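Ticket 2977: Enville gripper does not close in simulation after controller change
Opened: Feb 22, 2019
Raised by: Stamatia Raptis
Assigned to: Edivaldo Amaral
Status: awaiting reply from supplier

The Enville two-finger gripper is being compared with the Travden model on the simulated arm. Under the Zerkell controller, close commands are accepted and no fault is logged, but the reported finger position does not change. The Travden gripper passed all five trials with the same script.
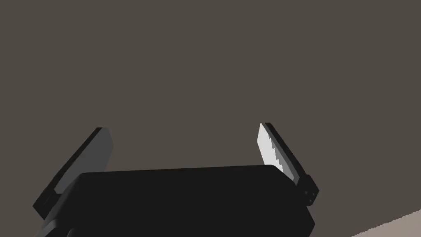
Controller settings were checked first. The command rate and force limit match those used for the Travden trials. The wrist view was then consulted, and it agrees with the reported position: both fingers are spread wide, with nothing between them. The stepped edge on the pale pad of the right finger is to be treated as a separate rendering matter and should not be added to this ticket.

Action taken by E. Amaral: joint names in the Enville model file compared with the controller list. Two do not match. The names were corrected in a test copy, which has yet to be run.

The supplier has been asked to confirm the correct names. Comparison trials for the Enville gripper remain on hold.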